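Zamitstead shared workshop, arm build, bench notes
February

Started 6:40 pm. Gripper jaws went back on with the new screws. The old ones had been chewing the printed bosses, so I drilled those through and put nuts on the far side. Left jaw is still a touch proud of the right when closed. I can live with it for soft things. Will not do for anything thin.

Reflashed the wrist board before anything else. The Domgate driver had been dropping the servo about once every few minutes, and I had been blaming the cable. Found the ground crimp half out of its shell when I moved the connector. Redid the crimp, then reflashed anyway to start from a known state. No dropouts since then, with the arm held in three different poses for a few minutes each. Not calling it fixed until it has had a full evening.

Current limit on the jaw servo is now 200 mA. It was set to whatever Gwion left in the config file, which was enough to dent foam. At 200 the jaws stall on the felt pieces without crushing them flat. Watch this number if the gearing changes.

Main job tonight was the approach. The arm comes in low, wrist camera level with the object, jaws open, and stops short of contact. Then a slow creep until the servo current rises. Before today the last part of the move was blind, on a fixed distance, and it either stopped in air or pushed the object over.

Objects are from the play kitchen box. They are light and they don't break. Using the felt ketchup bottle as the standard one for now, standing upright. It is big compared to the jaws, so the grip point has to be low down.
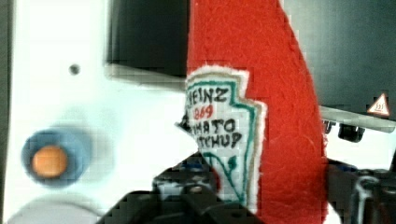
Color threshold for red needed widening. Felt comes out darker under the bench lights than it does by the window, and the mask kept losing the shaded side of an object. I moved the lower value limit down and turned off auto exposure in the camera settings. Exposure is fixed at 8 ms. Anyone who turns auto back on, please write it down here.

Second thing with the mask: a patch of another color stitched on the front leaves a hole in it, and the centroid shifts away from the hole. Filled holes with a closing step first, then took the outer contour only. That works if the patch is fully inside the red. If it runs to the edge of what the camera can see, the contour wraps around it and the center comes out wrong. Thinking of using the bounding box at close range and the contour further out. Not written yet.

Creep speed: tried three values, kept the slowest. The faster two overshoot before the current reading catches up. The filter on that reading is a plain moving average and it is probably too long. Log file is in the shared folder under Humphreys, same place as the bearing drawings, because that is the only folder the bench laptop can still write to.

Wrist cable is too short by a little when the wrist rolls past a quarter turn. It pulls on the camera mount. For now there is a soft stop in the code. Proper answer is a longer cable and a clip on the forearm. I have the clip drawn but the printer was busy all evening with someone's drawer handles.

Base bolts checked, one loose, tightened. The Granex belt on the shoulder has some 1,000 cycles on it by the counter and looks all right apart from dust on the inside. Wiped it. Tension not changed.

To do:
Longer wrist cable, clip on forearm.
Shorten the current filter and repeat the creep test.
Switch from contour to bounding box at close range.
Shim the left jaw.
Ask Gwion Meredith if the old config had a reason for the high limit, or if it was left over from the metal jaws.
Spare fuses. We are down to the one in the holder.

Powered down 9:15, arm parked on its rest, main switch off. Laptop left charging on the bench. Please don't move the arm base, the offsets in the config are measured from where it sits now.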